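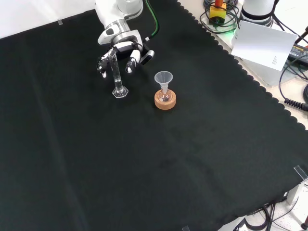 Re: glassware rules for shared benches (draft 8)

Hello all, and thank you for being so patient while I caught up on this thread, which grew quite a bit while I was away from my desk in October. I've been reading everybody's notes on the draft bench rules, and the part I want to talk about is the section on handling glass, where I think we've been too stingy with words. The draft says the arm must "hold glassware securely," and that's all it says! A graduated cylinder held upright by the fingers with what looks like a little clear liquid down at the bottom, and a small flask waiting next to it on a cork ring with a funnel in its neck, is a very different situation from an arm carrying an empty beaker across a bare table, and one word like "securely" can't cover both of them.

Lesia Bondarchuk wrote:
> I'm still not sure we need a separate glass section at all.
> At Gumede we treat any breakable object the same way, slow
> approach, low lift, stop button within reach of the person
> watching. Nobody has complained. If we start writing rules for
> each shape of glass we'll end up with 64 pages and people will
> read none of them. Can somebody tell me what a cylinder needs
> that a coffee mug doesn't?
>
> Also, who is keeping the list of open items? I had 27 of them
> in my copy and I think a few were closed at the last call.

Lesia, I do take your point about length, and I promise I'm not after 64 pages (my eyes wouldn't stand it). But I'd say a cylinder needs a few things that a mug doesn't. It's tall and narrow, so a small nudge near the top becomes a big swing, and a mug will forgive you for a nudge like that. Then there's the pouring. With a mug, you're mostly picking up and putting down. With a cylinder, sooner or later somebody wants to tip it into something, and now you have two pieces of glass near each other and a liquid in between. We went back and forth on this at Grunell for most of a spring, and what we ended up with fits on half a sheet. I'll paste it in as we use it:

Round-bottomed flasks go on a ring before the arm is enabled, never after.
If there's a funnel, a person seats it by hand and checks it.
The practice liquid is water until the lead signs off on something else.
Lift straight up until the base is clear of everything on the bench, then move sideways.
No hands over the cloth while the arm is live, even to straighten a wrinkle.
Stop button on the table, with its cable routed so it can't get pulled off the edge.

The cloth line gets the most grumbling from new people, so let me say a word for it. We like a dark cloth under clear glass, and the folks at Wuvville do too, but a loose fold can catch the foot of a cylinder on the way down. Smooth it first, fasten the corners if you can, and then leave it alone. If it bunches up partway through, stop the run and fix it properly.

I'd also like us to settle what "within reach" means for the stop button. The Fastville draft says the operator should be able to press it without taking a step, and I'd be happy to borrow that wording if their people don't mind. At our place it used to be on a shelf behind the chair, and I'm a little embarrassed by how long we left it there.

As for the open items, Lesia, I have the list now, and I show 8 still open. Your 27 must be from the older copy. Anything tagged 2111 is the glass section, so please put that number in your subject line and I'll be able to find it again.

Send me your changes whenever you get to them, even the small and fussy ones. I rather enjoy the fussy ones.

Warmly,
your glass section editor at Grunell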